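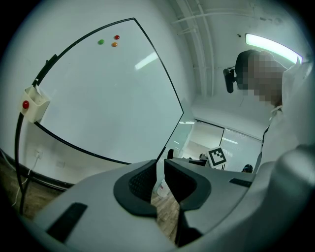
Four magnets and a marker holder: the whiteboard, seen from one of the grippers.

Teaching a machine to use a whiteboard begins, as office life often does, with somebody standing at one and wondering what to write.

At Melari, that somebody holds a gripper in each hand and does the job for the robot's benefit. Every go is recorded and becomes an example for Bilo, the firm's learning system. Bilo has 1,984 so far and would like more.

"It is a greedy pupil," says Hajar Zerouali, who runs the collecting. A session lasts 40 minutes, after which the shoulders lodge a complaint.
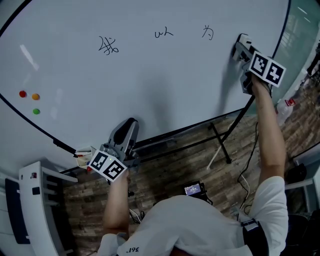 Both grippers up at the board, with handwriting across the middle.

Her colleague Engelbert Gruber threw out 138 recordings in December, six of them his own. He has kept his worst attempt on a private drive and will not say what it was meant to spell.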